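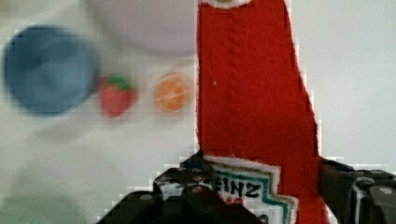
1. Trial of the Drekine table-clearing kit. The group opened with the offer from Drekine for the gripper and software kit, which Ondard may rent for its training kitchen or buy outright. Aurelio Cifuentes presented the work so far. He reminded us that we want one kit which can handle soft and light objects without a change of fingers. The two black fingers take the red felt ketchup bottle low on its body, at the label, and he would like to know if this is the best place to hold it. The supplier's manual recommends the middle of an object, but it was written for boxes. It was agreed to ask Drekine for a written answer on this point.

2. Price and terms. The purchase price is 3590 dollars, with one year of support included. The other possibility is a rental for 2000 dollars, which runs until the end of September and can be changed into a purchase. Members asked if the rental money is then taken off the price. The offer does not say it clearly. Aurelio will write to the sales office and bring the answer to the next meeting. Spare finger pads are not in either price.

3. Setup of the table. There was a longer discussion about the order in which the objects should be picked. The Villo software chooses the nearest object first, and this can be changed in the settings. Two members prefer that the large objects go first, so that the arm has more room for the fruit. Others said we should leave the factory setting for now and change only one thing at a time -- otherwise we cannot compare the results.
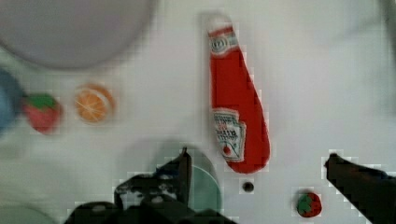

It was decided to keep the factory setting for the first 30 runs and to use the same toy food and dishes in all of them. After this the group will look at the records and decide about the second setting. Small objects close to the fingers should be noted separately in the records, as the Aguirre report asked for this information and we could not give it.

4. Support. Ticket 1806, about the slow start of the software, is still open. Drekine answered one time and asked for the log files, which were sent the same day. The group is not satisfied with the waiting time and wishes that this is mentioned when we discuss the contract. One member noted that the telephone support was friendly and quick, so the comment should be only about the written tickets.

5. Other matters. The printed manual is missing two pages in the chapter on cleaning. Aurelio has the complete file and will put it in the shared folder. The request for a second table was moved to the next meeting.

Date of these minutes: December 23, 2020
Corrections please to Aurelio Cifuentes before the next meeting.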